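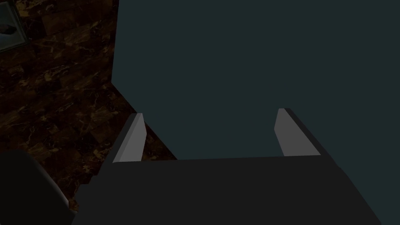 Forum Bras, pinces et automates > Salons et visites > Portes ouvertes Merneo à Bakos : vous y étiez ?

crabot_38
Posté le 16 août 2019

Je rentre des portes ouvertes de Merneo, sur le site de Bakos, et je suis assez partagé. L'affiche annonçait « un robot domestique à deux bras en démonstration ». J'ai fait deux heures de route pour ça. Sur place, la démonstration se passait dans Neluvgate, leur simulateur, projeté sur un grand écran. Un robot blanc avec deux bras blanc et noir et une pince au bout de chacun, dans un appartement virtuel, et un animateur qui commentait.

Je n'ai rien contre la simulation, je m'en sers au boulot. Mais entre ce que dit l'affiche et ce que j'ai vu, il y a de la marge. Et la manipulation proprement dite, on l'a surtout regardée de loin.

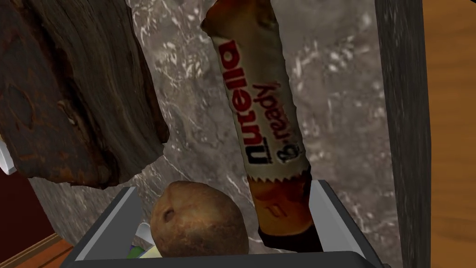
Pour les objets, ils ont fait un effort : une barre Nutella B-ready et une patate dans le même bac gris, ça change des cubes rouges. Une barre sous film plastique, en vrai, c'est pénible à saisir, ça glisse, ça se déforme, la soudure au bout plie dès qu'on la touche. J'ai demandé comment le film était modélisé. Réponse : « c'est en cours ». Donc à mon avis c'est un cylindre rigide avec une jolie texture dessus.

Le chiffre de la journée, c'était 81 % de réussite sur 200 essais. Quelqu'un sait ce qu'ils comptent comme une réussite ?

tolerance_zero

Soulever l'objet, je parie. Le reposer, c'est le rayon du voisin.

J'y étais aussi, à la séance du matin. J'ai posé la question du chiffre et on m'a renvoyé vers une plaquette où il y a le même chiffre en plus gros.

mme_pignon

Vous êtes durs quand même. Ma fille et moi on a passé un très bon moment, les gens du stand étaient patients et ils répondaient à tout (enfin, à nos questions à nous, qui étaient sûrement plus faciles). Et personnellement je préfère voir un robot se tromper dans une cuisine virtuelle que dans la mienne ! 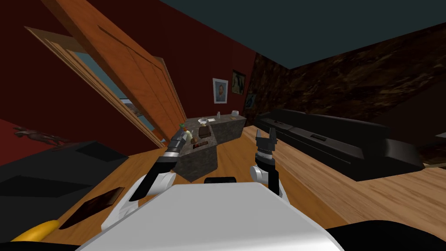

L'appartement m'a paru bien fichu, d'ailleurs. Un comptoir en pierre mouchetée avec un bol blanc, une tasse, une petite bouteille, des cadres sur un mur rouge, un canapé noir, ça ressemble à un endroit où des gens vivent. On est loin du labo tout vide.

crabot_38

@mme_pignon Le décor est soigné, d'accord. Seulement le robot se fiche du portrait au mur. Ce qui m'intéresse c'est le contact, le frottement, le poids, et là-dessus on n'a rien eu. Une appli de cuisiniste fait des beaux comptoirs aussi.

bielle_et_manivelle

Je bosse dans l'intégration, pas chez eux, je précise. Faire tourner 2 000 essais la nuit sur un serveur, ça coûte trois fois rien et ça permet d'éliminer les mauvaises idées. Tout le monde fait ça. Brodlow avait présenté la même chose en octobre dernier et personne n'avait râlé.

tolerance_zero

Brodlow avait écrit « simulation » sur l'invitation. En toutes lettres. Ça change pas mal de choses.

bielle_et_manivelle

Bon, sur l'affiche je te suis. Sur le reste non.

crabot_38

Pour ceux qui comptent aller à la prochaine, voilà ce que je demanderais :

1. La définition de la réussite, par écrit, et la liste des objets qui ont servi.

2. La vue depuis la pince pendant l'approche. On y voit l'écart entre les doigts et la surface derrière, c'est là qu'on juge si le bras se place correctement ou s'il tâtonne.

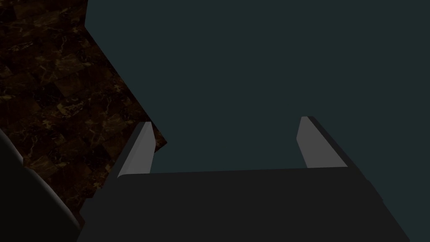
3. Un essai avec un objet choisi par le public. On a demandé, c'était non, « pas prévu au programme ».

4. Une date pour le matériel réel. Même approximative.

mme_pignon

Pour le point 4 on m'a parlé de l'année prochaine, mais la dame n'avait pas l'air très sûre d'elle.

tolerance_zero

L'année prochaine, comme l'année dernière. La visite durait 10 minutes par groupe chez vous aussi ? Nous on s'est fait pousser vers la sortie au milieu d'une question.

crabot_38

Pareil. J'ai envoyé mes questions par mail en rentrant, je mettrai la réponse à la suite si elle arrive.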